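Scabies at home: frequently asked questions

Last reviewed November 16, 2018

These are the questions that come up most often on the Zunitz Skin Helpline. The answers are general and do not replace advice from your own doctor or pharmacist.

What is scabies?

Scabies is a skin condition caused by a very small mite that burrows into the top layer of the skin. The itching is a reaction to the mite, its eggs and its droppings. It is common, it can be treated, and it has nothing to do with how often you wash.

How do I know if I have it?

The usual sign is itching that gets worse at night, with a rash of small spots. You may see short, thin lines between the fingers, on the wrists or around the waist. Eczema and insect bites can look much the same, so ask a pharmacist or doctor to check before you buy a treatment.

How long after contact does the itching start?

If you have never had scabies before, it can take several weeks. If you have had it in the past, itching may begin within a few days. You can pass it on during this time without knowing.

How is it passed on?

Mostly through long skin contact — sharing a bed, holding hands for a while, caring for a small child. A quick handshake is unlikely to do it. Clothes, towels and bedding are a less common route.

Does everyone in the house need treatment?

Yes, and on the same day, even if only one person is itching. The same goes for a partner who lives elsewhere.

How do I use the cream?

Read the leaflet first, as products differ. Most creams go on cool, dry skin over the whole body and stay on for the number of hours stated. Do not miss the soles of the feet, between the toes and under the nails. If you wash your hands during that time, put more cream on them. A second application is normally needed a week later.

I have finished treatment and still itch. Has it failed?

Not always. Itching can go on for a few weeks after the mites are dead. Speak to your doctor if it lasts longer than that, or if new burrows appear.

What should I wash?

Bedding, towels, nightwear and anything worn next to the skin in the last few days. Wash at 60°C or above on the day of the first treatment, or use a hot tumble dryer if the fabric allows.

What about things that cannot go in the machine?

Put them in a plastic bag, seal it and leave it for at least three days. Away from human skin the mites do not live long. This covers shoes, soft toys and leather or suede. There is no need to throw anything out or pay for special cleaning.
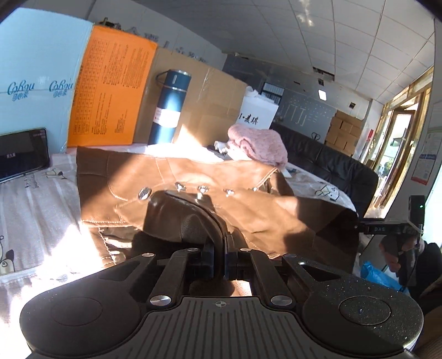 Leather jackets should be bagged, not washed.

Do I need to spray the mattress?

No. Change the bedding and vacuum the mattress and sofa if you wish. We do not recommend insecticide sprays in bedrooms.

Can my dog give me scabies?

Dogs carry a different mite. It may cause a short-lived itch in people but does not settle in human skin. Take the dog to a vet.

When can my child go back to school?

Usually after the first treatment has been completed. Let the school know.

Can I get this page as a leaflet?

Yes. Ask for leaflet 3309, which is 16 pages long and free to callers. For bulk orders, write to Atif Jatoi, Zunitz Skin Helpline, PO Box 1162. Clinics may order up to 2000 copies at a time.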